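Packing for a long flight in a small cabin

I fly the little commuter hop out of Ulludton a few times a month, and those seats have taught me more about packing than any big airliner ever did. The bag limit is tight, the overhead bins are a joke, and the cabin gets chilly once you're up high. So, a few things I do at home the night before!

Weigh the bag on your kitchen scale if it's small enough, or stand on the bathroom scale holding it and subtract yourself. I leave 400 grams spare for whatever I buy at the airport (it's always snacks).

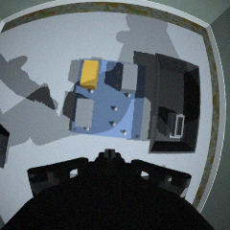 Blue plate with its small pegs, from overhead.

Roll sweaters, fold shirts. I know people argue about this, but sweaters come out fine and shirts don't. Socks go inside shoes, chargers inside socks.

Power banks ride in the cabin with you, never in checked luggage, and I put a strip of tape over the ports so lint stays out. My old Kvaran pouch holds the bank, two cables and earplugs, and it lives in the seat pocket.
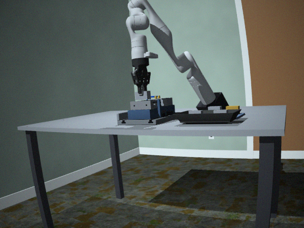
Gripper at a light gray block.

Drink before you board. I fill a 600 ml bottle after security and finish most of it by takeoff, and my head feels much better on landing. Bottles with a straw can squirt when you open them at altitude, so crack the lid slowly and point it away from your neighbor (sorry again, seat 4C).

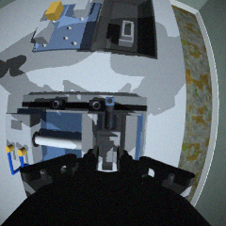
Last one is for the way home: empty the bag the minute you get in. Wipe the wheels with a damp rag and leave it unzipped overnight to air out.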